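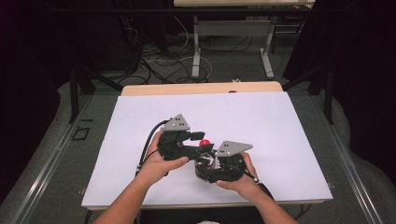 At the table: the white board in place, with a clear surface on all sides.

Changes to the Shared Worktables at Clivau

2024-07-26

The Clivau workshop has completed the first part of its review of shared worktables. Members who use the tables on the ground floor will find that each one now has a large white board, laid flat on the tabletop. The boards are intended to remain in place at all times and should be treated as part of the furniture.

The request came from members of the Âu and Dultanel groups, who share the room on alternate mornings. Both groups work with small parts and had asked for a pale, plain surface on which a dropped screw or washer can be found without delay. The light wood of the tables is pleasant to work at, but its grain hides a good deal. A matte board was preferred to a glossy one, as it reflects less from the overhead lamps.

The boards cover most of the tabletop. A strip of wood remains uncovered along the far edge and a narrower one along the near edge, where the forearms usually rest. Members are asked not to push the boards flush with the near edge – a board that overhangs, even slightly, is easily knocked out of position.

The following arrangements apply from today:

Only the item being worked on, together with its cables, should be on the board. Tools, cups and notebooks belong on the side shelves.

Cables should be led away to the left or right and kept clear of the wrists.

Small or round items should be put away in a lidded tray at the end of each session. The trays are kept in cabinet 5.

Boards may be wiped with a soft damp cloth. Solvents and abrasive pads are not permitted. Cutting directly on a board is also not permitted, and cutting mats may be borrowed from the front desk.

Replacement boards are supplied by Atunow under order number 3171. The cost of each board is $66, and the workshop holds two spares. A member who finds a board scratched or warped should report it at the front desk and should not attempt to turn it over, as the underside is not finished for use.

The second part of the review concerns seating and lamps, and will begin in September. Members who wish to comment on the height of the stools or the position of the lamps may leave a note in the box beside the sign-in sheet. Comments on the boards themselves are also welcome and will be considered at the same time.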